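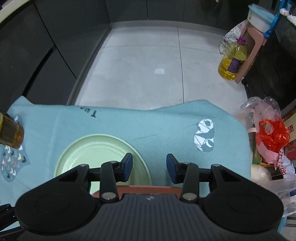

Ralldale Gripper Trials Group

Hand-held gripper, household dishes. Pretel promises one finger shape for the whole kitchen. I doubt it, and a gallery won't settle the matter, but have a look.

The green plate on the towel has a raised rim and not much else to grab. Blue pads facing each other look fine on a spec sheet. Radu Mocanu wants 100 tries per dish before he believes anything, and I'm with him.

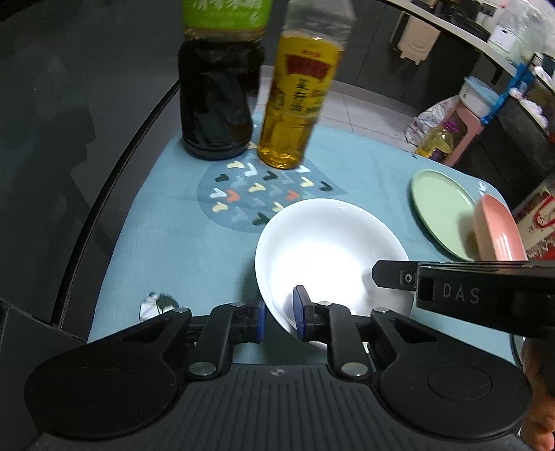 1 min read

Pads closed on the near rim of the white bowl. A deep bowl flatters any two-finger design. Kylie McAlister scores a rim pinch as a full grasp; I'd give it half until someone fills the bowl with soup. The Sutine fingers get the same dishes in November, same score sheet.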